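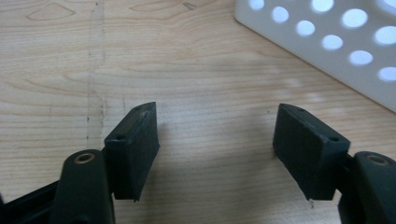
Wood Surfaces and Finishes
Unit 4: Grain, Boards and Movement
Instructor: Rosalía Olmedo
Handout revised 20 Jan 2025

Read this before the bench session. Bring the sample board you were given in Unit 3 and a soft pencil. The reading from the Strebel workbook is optional for this unit.

4.1 Where the pattern comes from

A tree adds a layer of wood each growing season. In many species the wood laid down early in the season is lighter and softer than the wood laid down later, so the end of a log shows rings. The lines on the face of a board are the same rings, cut lengthwise.

What you see depends on how the saw met the rings. There are three terms to know.

Flat-sawn (also plain-sawn). The face of the board runs more or less along the rings. The lines form long ovals, loops and pointed arches, often called cathedral grain. Most boards at a lumberyard are flat-sawn, as it wastes the least wood and takes the least time.

Quarter-sawn. The rings meet the face at close to a right angle. The lines are straight and run parallel. In oak you will also see ray fleck, which are short shiny bands crossing the lines.

Rift-sawn. In between the two. Straight lines on the face, little or no fleck.

A wide flat-sawn board often shows two patterns at once: arches near the middle and straighter lines toward the edges. When boards are glued into a panel, look at where the edges meet. Straight lines next to straight lines make a joint that is hard to find later. An arch cut in half next to a straight line will always show.

Veneer follows the same rules, with one extra case. Rotary-cut veneer is peeled off a turning log like paper off a roll. Its pattern is broad and wandering and may repeat across a sheet.

4.2 Heart side and bark side

Look at the end of your sample board. The rings curve. The face nearer the center of the tree is the heart side, and the other is the bark side. Mark them H and B in pencil.

As a flat-sawn board dries, the rings try to straighten out. The bark side goes hollow and the heart side rises in the middle. This is called cupping. Arguments about which side should face up on a tabletop are old and we will not settle them. Arūnas Rozīte, who taught this unit before me, chose the better-looking face every time and relied on the fastenings to hold it flat. I do the same.

4.3 Movement across the grain

Wood takes in moisture from the air and gives it back. It hardly changes in length. It does change in width, and a flat-sawn board changes in width about twice as much as a quarter-sawn one of the same species. The exact figure depends on the wood.

What this means in the shop:

Do not glue a wide solid top to its frame all the way around. Use slotted holes, buttons or metal clips.
Finish both faces. A top sealed on one side only takes in moisture unevenly and can cup.
Let boards sit in the shop before you cut them. We stack ours on stickers in October, when the heat comes on, and leave them.

Worked problem. A top is 30 inches wide. Over a year it changes by 1 percent of its width. How much room do the fastenings need to allow in total?
30 x 0.01 = 0.3 inch. If the top is fixed along its center line, half of that goes to each side, or 0.15 inch.
Repeat this for a top 20 inches wide and bring your answer to the session.

4.4 Looking at a surface before you finish it

Use a single lamp, held low to one side. Overhead light hides scratches and glare washes out the grain. Move the lamp, then move yourself. Wipe the board with mineral spirits if you want a preview of the color; glue spots will show up pale.

Marks on a raw surface fall into a few groups. Pencil lines and light dirt come off with an eraser or a light sanding. Dark gray or black stains on oak are often iron reacting with the tannin in the wood, and oxalic acid is the usual treatment (gloves and goggles, and ask me first). Dents can often be raised with a damp cloth and an iron. A tear or gouge has lost fibers and steam will not bring them back.

Sand with the grain. Where an arch turns, follow the length of the board and ignore the curve.

4.5 Before the next session

Sketch the end grain of your sample and write down how it was sawn.
Draw, from the end, the shape you expect it to take as it dries.
Find one piece of furniture at home with cathedral grain on it. Decide whether it is solid wood or veneer and note how you could tell. Checking whether the pattern carries through to the end grain is a good start.

Araceli Carrasco has the spare sample boards. Hand in sketches to Bart Groen at the tool room window.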